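Chapter 12
Can a Machine Clear the Table?

Most people can clear a kitchen table without giving it much thought. They pick up the plates, put the tins away and wipe the surface. For a machine, the same chore remains one of the harder problems in automation. Factories have used robot arms for decades to weld, paint and stack, but in those settings each part arrives in a known place and in a known position. A home offers no such order.

This chapter asks how far household and shop-floor robots have come, and where they still fall short. It assumes that students have read Chapter 2, which deals with sensors and joints. 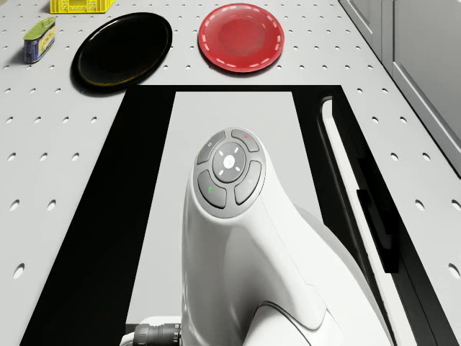 Department of Applied Automation, Drarnside Institute

A simulated workspace lets designers set a task before any hardware is put at risk. In the one illustrated, a white robot arm reaches over a table pierced with small holes. A black oval plate and a round red one lie side by side, with a small rectangular tin and a yellow crate to their left. Each object raises a different question. A plate is low and wide, and its rim must be found before it can be lifted. A glossy surface may mislead a camera that depends on even light and colour. A tin has flat sides, but it may lie at an angle to the gripper.

Simulation also permits repetition. The Manole exercise at the end of the chapter asks students to plan up to 1,000 trials of a single lift and to record each failure by type. Kavitha Kamath and Damian Michalski, who prepared the exercise, advise that grip failures and vision failures be recorded separately.

Key terms: grasp, workspace, trial, transfer to hardware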